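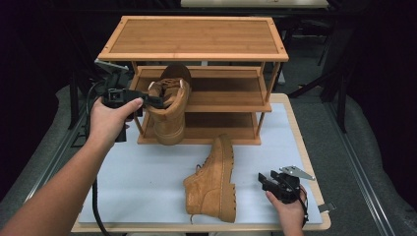
Check the left one again before you blame the calibration, the drift is always on the left, was the message waiting on the bench sheet when I came in at 8:40. The night shift had written it under my own line from yesterday, where I had put "recalibrate both, start over". So I did the left one first and left the right one alone.

Notebook, station with the two hand-held grippers, November.

State in the morning: the left gripper reports its opening wrong. With the jaws fully closed by hand the screen shows almost 4 mm. The right one shows zero and stays at zero. In the boots-and-rack task this matters more than in the others, because the suede is soft and the jaws never close to the same width two times. If the zero moves, the recorded widths are useless, and one sees it only later in the plots.

What I did on the left one:

Unplugged the cable at the hub and waited until the light was off. Plugged it in the same port. Same offset.

Changed to the spare port. Same offset. So it is not the port, and I put it back where it was, so that the left and right names in the software do not get swapped. (This happened to us in the Pavmont setup and we lost an afternoon.)

Opened the handle side. The set screw on the encoder wheel was loose. I could turn the wheel a little with a fingernail while the jaws did not move. Cleaned the shaft with alcohol, put one small drop of the blue thread locker from Stutell, tightened with the short key. Do not use the long key here, it is too easy to strip the head.

Closed it again and ran the zero routine. The routine wants 12 full open-close cycles and one must do them slowly. The first time I did them too fast and it refused the result without saying why. The second time it accepted.

After this: closed jaws show zero. I opened and closed by hand for a while, and it returns to zero each time. Then I let it rest during lunch, still zero.

Cable. The left cable comes down beside the table and its own weight pulls on the connector when the arm goes far to the other side. I don't like this. Maybe the pulling and the loose screw have nothing to do with each other, but I would like a strain relief on the handle anyway. The Istura brackets we have in the drawer are too wide for this handle. Valdovinos has a narrow type with a rubber insert, I put 2 on the order list, one for each side. Until they come: leave slack before starting, and look at the connector between episodes.

Metal plates on top: all screws checked with the key, both sides. One on the left took a quarter turn, the others nothing.

Camera modules: wiped the lenses with the dry cloth only. There is dust from the suede everywhere now - it is very fine and goes on the jaws too. I wiped the jaw pads with a damp cloth and let them dry. I think we should do this at every break as long as the boots are in the program, and write it in the start list.

Right gripper: not opened. Only zero checked, fine.

Test in the afternoon: the plot of the left width is flat at the closed position from the first episode to the last. We are at episode 275 in the log. The ones from yesterday evening are marked "left width not valid", please do not delete them, the video part can still be used.

To do: ask if the zero check can be shown on the start screen. Put the short key back on the hook, today I found it in the box with the cable ties. Order more lint-free cloth. Whoever has the next shift, please write the closed value of both sides on the sheet before the first episode and after the last one.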